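Ostetti Box Listings, data card

Summary
A table of 900 secondhand listings for jewelry boxes and small cases, collected for work on price and condition wording. Text and numbers only. Maintainer: Branislav Malý.

Source
Listings came from two resale shops, Mernitow and Sallen, exported every Thursday.

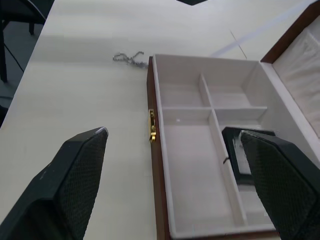 Duplicates were dropped on seller ID plus title. Relisted items keep the earliest price.

Fields
item_id: string, unique
shop: mernitow or sallen
price: listed price, no shipping
lining: free text, lowercase
clasp: yes, no, unknown
condition: 1 to 5, set by the seller

Roughly 70 rows have no lining value. Leave them null; do not fill with "none", a valid value.

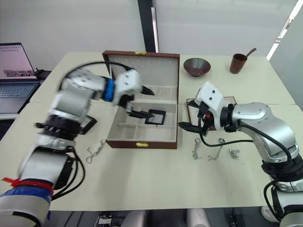
Open jewelry box, silver chains out on the table.

Known issues
Sallen rounds prices to whole dollars. Mernitow sellers use "leather" and "leatherette" interchangeably. The Parsons subset (28 rows) has no condition scores.

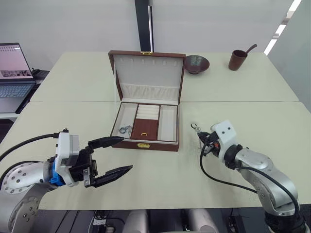 Splits
train: 90 percent
test: the remainder, split by seller

License
Research use only. Removal requests go through the issue tracker.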